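April 2023

Slept badly and woke before six. Rain again. I made coffee and finished the Hjaltadóttir novel at the kitchen table, the one Ayana lent me at Christmas. The last 20 pages are better than everything before them. I will tell her so when I give it back, though she has probably forgotten I have it.

Back to the budget at ten. I have put off the moving sums for 7 weeks and they were not as bad as I had feared. The van from Stumden comes to 1,181 for the day, with 2 men and the blankets included. The other firm was cheaper but wanted the whole amount up front, and they never answered my question about the stairs. I rang Stumden and booked them for July. The woman on the phone repeated my address back to me wrong, so I spelled out Nellbridge and had her read it again.

After that I started on the hall closet. Two bags for the thrift store, one for the trash. Found my father's letters in a shoe box under the winter boots. Read three of them standing up and put the rest in the desk drawer. He wrote about the weather and the price of heating oil, and always signed with his full name. 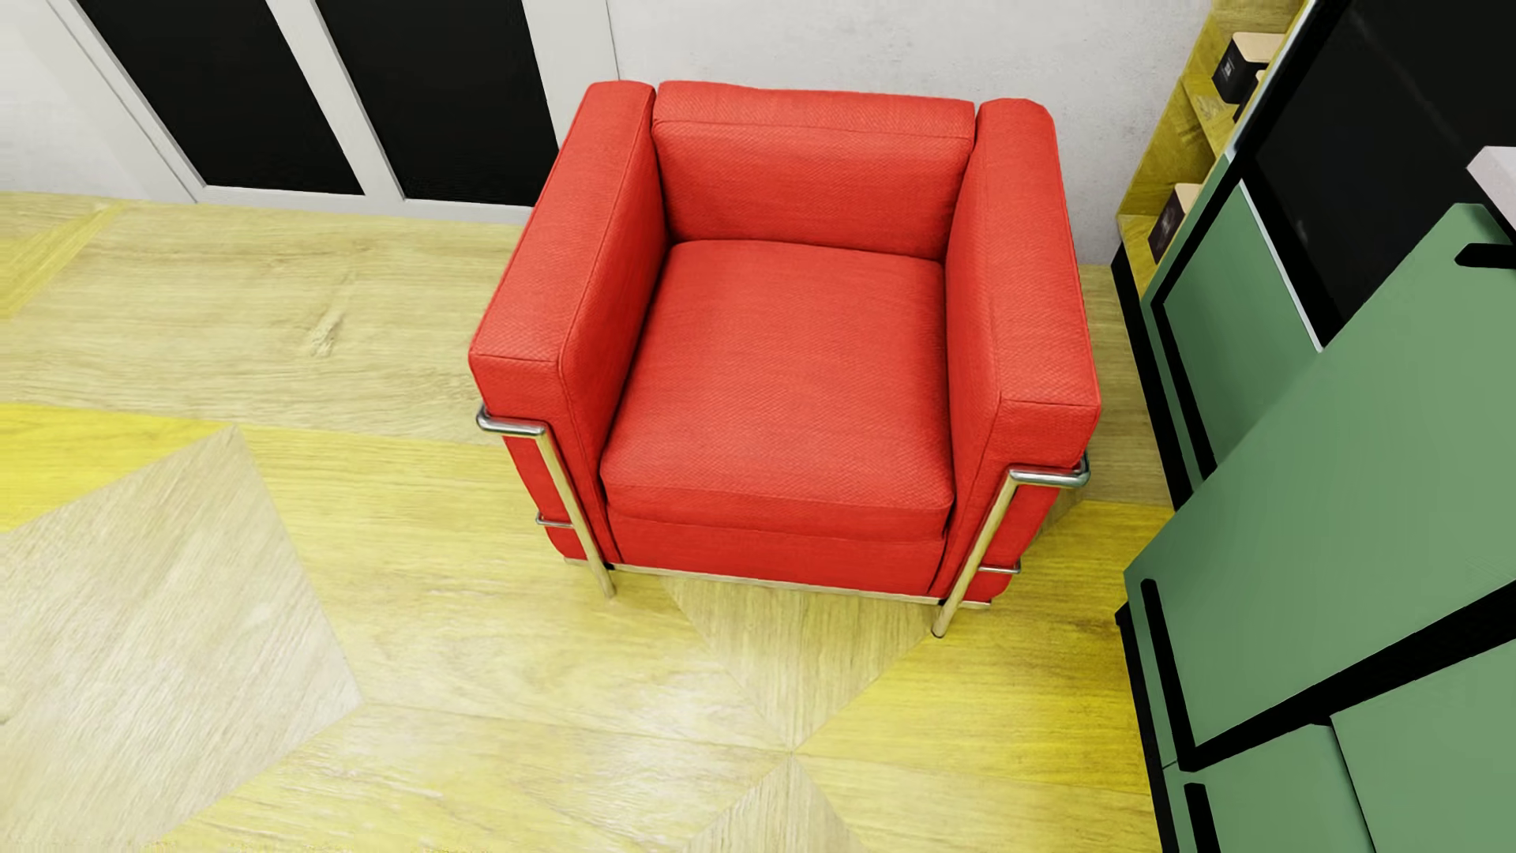 The front room at the new place is still the problem. It gets the morning light and loses it by lunch, and the door opens the wrong way for a sofa on the long wall. Nipon Sangkhawat, who lived two floors down until last year, thinks I should give up on a sofa and have one good chair and a lamp. I keep coming back to a red one, the boxy kind with thick square cushions and a chrome tube frame around the outside. Against a pale wall and a light wood floor it would be plenty of color by itself. I don't know if it is comfortable for reading. The arms look high. I'd want to sit in one for an hour first – no shop is going to let me do that.

Soup for lunch, the end of the lentils. Walked to the post office between showers and mailed the Statbridge forms, so that is done. The line was long and the man at the counter had a cold.

Ayana Hadgu called at seven. Her knee is better and she can manage the bus now. She wants to help with the packing and I said yes to the kitchen, no to the books. We talked for more than an hour and I let the rice burn. Ate the top half of it with an egg.

Need to buy tape and call the gas company tomorrow.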